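Hard water and the kettle, part two

Friday, November 12, 2021

In October I wrote that the scale in our kettle came back faster after the water utility switched wells. I have since done the measurement properly, or as properly as a kitchen allows, so this is the follow-up.

First the setup. The kettle is a Gellholm with an exposed steel floor and no filter in the spout. I weighed it empty and dry at the start of the run. The dry weight was 1,235 grams, which includes the lid but not the base. The scale is a Shek postal scale with a resolution of one gram. That is coarse for this purpose, and the reason I ran the test for a month instead of a week.

Each boil used 1,000 milliliters from the cold tap, run for a few seconds first. I boiled to automatic shutoff, poured out everything that would pour, and left the lid open until the floor of the kettle was dry to the touch. I did 40 boils. I didn't top up between boils, because a topped-up kettle concentrates whatever was left from last time and I wanted every boil to start from the same point.

After the last boil the kettle had gained two grams. With a one-gram scale that could mean anything from a little over one gram to a little under three, and I won't pretend otherwise. Still, it is a real gain. Before the run I had weighed the kettle several mornings in a row and the reading never moved.
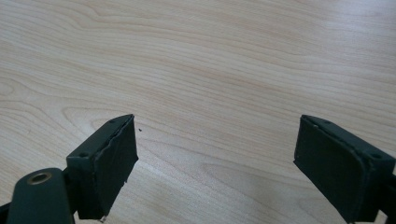

The arithmetic is simple. Scale in a kettle is mostly calcium carbonate, which drops out when bicarbonate in the water breaks down with heat. Two grams over 40 liters is 50 milligrams per liter left behind on the metal. The water must hold more hardness than that, for several reasons. Part of the deposit stays loose and goes out with the pour. Part of the calcium is tied to sulfate and doesn't come out at boiling at all. A single boil also ends too soon to finish the reaction. So 50 is a floor for the temporary hardness and says very little about the total.

The test strips I had on hand (Broltollow, the ones in the flat tube) put total hardness in the second-highest band. The band is wide and the color chart is printed badly, so I read it under the window and again under the kitchen light and took the reading I got both times. It agrees with the kettle in the sense that it doesn't contradict it.

Descaling was next. I used plain citric acid powder, two level tablespoons in enough warm water to cover the floor, and let it sit until the fizzing stopped. Don't boil citric acid at full strength on heavy scale. Above a certain temperature it can form calcium citrate, which is harder to remove than what you started with. Warm is enough. After two rinses and a night of drying the kettle was back at its starting weight.

A few people asked last time whether a jug filter would help. The Dradura jug we borrowed did lower the strip reading by one band when the cartridge was new. I didn't repeat the full run with it. A cartridge costs more than a bag of citric acid that lasts most of a year, and I don't mind the taste of the tap water. If you make a lot of black tea and dislike the film on top, the sums may come out differently for you.

Next I want to try the same run with a borrowed lab balance and half the boils – the finer resolution should make up for the smaller deposit. I also want to catch the loose flakes in a coffee filter and weigh them separately. The paper has to be dried and weighed beforehand, and it picks up moisture from the air while it sits on the pan, so I need to work out a way around that first.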